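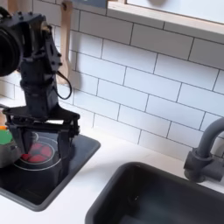

*La pinza paralela sobre la placa de la cocina de juguete, en la célula de Baneck. Foto: Dusto.*

**Villanueva, 24/03/2024.** Dusto ha publicado el procedimiento de puesta a punto y mantenimiento de la célula de manipulación que tiene instalada en su taller de Baneck. El documento recoge cómo se fija el brazo, cómo se calibra la pinza y qué piezas se revisan en cada parada.

La célula consta de un brazo robótico negro con pinza paralela y una cocina de juguete con placa, fregadero y campana. La cocina va atornillada a una bancada y no se mueve entre sesiones. El punto cero se toma en una esquina de la placa, con el brazo a velocidad reducida, y se repite siempre que se desmonta la muñeca.

El ajuste de la pinza se hace en vacío. El técnico ordena 100 ciclos de apertura y cierre, comprueba que los dos dedos llegan a la vez y reaprieta los tornillos del soporte. Después repasa el cable de la muñeca, que debe conservar holgura suficiente para el giro completo.

«El cable era nuestra avería más frecuente. Lo pasábamos demasiado tenso y acababa fallando el conector», explica Carmela Calvo, responsable de mantenimiento de Dusto. «Ahora dejamos un bucle a la salida del soporte y lo miramos en cada parada».

La parada ordinaria dura 60 minutos e incluye la limpieza de los dedos, la revisión del varillaje y una prueba de aproximación a la olla.
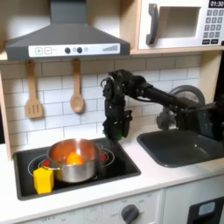
*El brazo junto a la olla de acero, con un objeto redondo naranja en su interior. Foto: Dusto.*

En la prueba de aproximación, el brazo baja hasta la altura programada sobre la olla sin tocar el borde. Si hay contacto, se vuelve a tomar el punto cero antes de seguir. Las almohadillas de los dedos se cambian por parejas, aunque solo una presente desgaste.

El procedimiento se aplicará desde mayo en la segunda célula de la empresa, Palisik, que utiliza el mismo modelo de pinza.

**Contacto de prensa**
Dusto, Departamento de Comunicación, Villanueva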